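Water handed out at Skindcombe hall as supply work overruns

Households in the lower part of Skindcombe were still collecting bottled water on Tuesday afternoon after repairs to the main under Montoya Lane took longer than planned.

The supply to 325 homes was turned off early in the morning so that a cracked section of pipe could be replaced. It had been due back on by midday, but a second leak was found further along the lane and the work was extended into the evening.

The parish council opened the village hall at 10am as a collection point. Residents were given two bottles each, with more set aside for families with babies and for anyone who needed water to take medicines.

Ekaette Tijani, the parish clerk, said the first delivery had gone within 90 minutes.

"We had a queue out to the bus shelter by half past ten," she said. "The second van came over from Iltness just before noon and after that it was fairly steady."

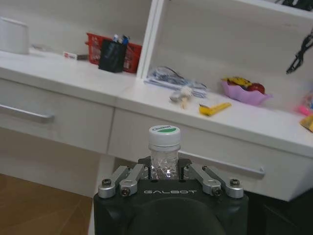
Bottled water will stay available at the hall until 8pm, and the side entrance is open for anyone who cannot manage the front steps. Residents do not need to bring proof of address. The bottles are the ordinary clear plastic kind with a white screw cap, which has a green and white label on top, and the council is asking for empties to be rinsed and put out with the usual recycling. Bottles should not be left outside the hall, where the bins are already full.

A list of 38 residents who find it hard to leave home was drawn up after last winter's burst pipe, and deliveries to them began at nine. Dexter Dvorak, who lives at the Clomow end of the lane, said his had arrived before he had finished breakfast.

"I'd filled the kettle and a couple of pans the night before, so I was all right," he said. "My neighbour hadn't seen the notice at all."

Several people said the same about the notice, which was put through doors on Friday. Councillor Wanda Gallagher said some of the newer houses behind the school appeared to have been missed and that she would raise it at the April meeting.

When the supply returns, water may look cloudy or slightly brown at first. Residents are advised to run the cold kitchen tap until it clears and to hold off using washing machines until then.

Skindcombe Primary School closed for the day and is expected to open as normal on Wednesday. The lane remains shut to through traffic – buses are being diverted by way of Iltness.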